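The bus to Standow put Emese Illés down at the wrong gate, and she had to walk the length of the Marsden building in the wind before she found the door with the paper sign on it. OPEN DAY, it said, and under that, in pen, push hard.

She pushed hard. A man with a lanyard gave her a sticker and told her the arm was at the back.

There were 30 folding chairs and most of them had coats on them. Trevor Blackburn was up front in a clean shirt, talking about the years he had spent stocking shelves in Falow before he ever touched a robot. Emese had heard it before. She had been married to him for nine of those years.

"It has done 257 picks since August," he said. "I'd like 1000 by summer. Watch the left finger."

Behind him Eun-ji Gil sat at a keyboard and didn't look up. The screen on the wall showed what the arm saw.

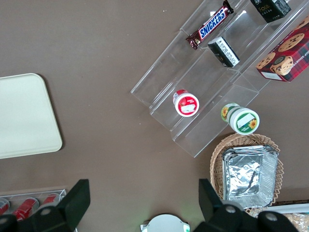

Lullanness Robotics Club, Shelf and Counter Team

"Somebody pick something," Trevor said.

A boy in the second row said the Snickers, and people laughed. A woman asked for one of the soda cans. Trevor said the cans were for later and the boy had been first.

Emese looked at the cookie box. It was the red plaid kind his mother used to keep on top of the refrigerator, or close to it. She wondered if he had bought it himself, and whether he had stood in the store and thought of the same kitchen.

"Snickers," Eun-ji said, and typed.

The arm began to move. It was slower than Emese had expected. The picture on the wall slid sideways, and the cream tray went out of view. The room got quiet enough to hear the motor.

"How much does a thing like that cost?" the man beside her asked.

"The fingers were 800," she said. "I don't know about the rest."

He looked at her sticker, which only said VISITOR.

Up front Trevor had stopped talking. He had his hand flat against his shirt pocket, the way he did at airports and in hospitals. Then he saw her, over all the coats, and took the hand down.

"A little to the right," he told Eun-ji.

"It knows," Eun-ji said.

Emese moved somebody's coat and sat down.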